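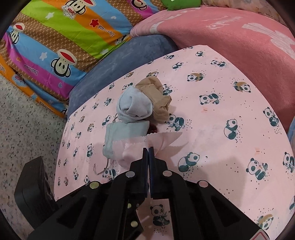
Small clothing on a panda-print sheet, with the fingers of the hand-held gripper at the pale pink cloth.

Call for participants: sorting clothes at home with a hand-held gripper

The Zadik study is looking for 30 people who are willing to handle clothes in their own home, using a hand-held gripper in place of their fingers. The study is carried out by the household robotics group at the Veltard laboratory in Clitmont. It will start in March and continue until all places are filled.

What we study

In our first round we collected 1,835 short recordings of people picking up socks, stockings, cloths and other soft things. A robot arm was then trained on these recordings. It learned well on a plain table. On printed bedding and on curved surfaces it made many more mistakes, and often it took hold of the sheet together with the cloth. We think the reason is that most of our recordings came from tidy rooms with plain surfaces. In the second round we want to compare two ways of training: one with recordings from our laboratory only, and one where recordings from real homes are added.

What you will do

You will receive the gripper and a short lesson of 30 minutes at our office. After this you take the gripper home for 7 days. Each day you make 17 recordings. In every recording you pick up one piece from a small pile, move it to another place and let it go. You may work on a bed, a sofa or a cushion, as you prefer. Please do not tidy the room or change the bedding for us.

Who can take part

You should be 18 or older and able to hold the gripper in one hand without pain. You do not need any technical knowledge. Left-handed people are very welcome, as we had too few of them in the first round. Unfortunately we cannot accept people who took part before.

Payment and privacy

You receive a shopping voucher after you return the gripper. It is paid also if you decide to stop early. The recordings contain no sound. Please keep faces, letters and documents away from the working area. You can ask us to delete any recording before the training begins.

How to apply

Please fill in the form at the reception desk of the Martinelli building, or ask there for a paper copy by post. The desk is open every Wednesday from 10 in the morning until 4 in the afternoon. Write on the form which surfaces you have at home and which hand you use. We will answer everyone, also those to whom we cannot offer a place.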